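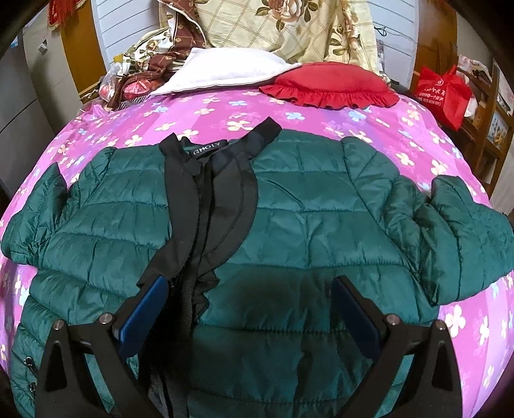
Folding Lessons on a Flowered Sheet

March | By Yuzhen Tian
Reading time: 2 minutes

A puffer jacket is a terrible thing to ask a robot to fold. It slides, it swells back up the moment you let go, and the sleeves have ideas of their own. So of course that is what the builders in Edbridge picked for their first big project!

The Flenddale workshop takes up two rooms over a bicycle shop, and the arm they are building there is called Yu. It will be bolted to a bench one day. For now the work happens with the hand alone, carried from house to house and held by whoever is doing the folding. I took my turn at home, with a teal jacket spread over the pink sheet and the quilt shoved up against the headboard.

Holding the gripper is wonderful fun. You squeeze, the two fingers close, and for a minute you have to think like a machine with no thumbs. Where would you grab quilted nylon? On the stitching, I found, where the padding is thin. Grab the fat part of a channel and it squirts away from you. The collar is easier, and the zipper is a fight every time.

The fingers are black brackets, hollowed out to save weight, with a flat blue pad at each tip. I love how plain they are. A pair of round-headed screws sits on each finger, so swapping one for a new shape is a job for a pocket screwdriver and a cup of tea.

Our group has logged 249 folds so far and wants 800 before anyone trains the arm on them. We could have had more by now, but the first month went mostly to T-shirts, and T-shirts are too polite. They lie where you put them. Jackets, hoods and anything with a loose strap are where the good trouble is – a strap will find its way under a finger when you least want it there.

The motor controller going into the arm is a Tralten board, bought secondhand, and the whole build has cost $700. Most of that went on motors. The shoulder joint still squeaks, and the elbow is waiting on a bearing in the mail. I have already promised it my winter coat.

Contact: Flenddale workshop, Edbridge | Copyright Yuzhen Tian | Back to top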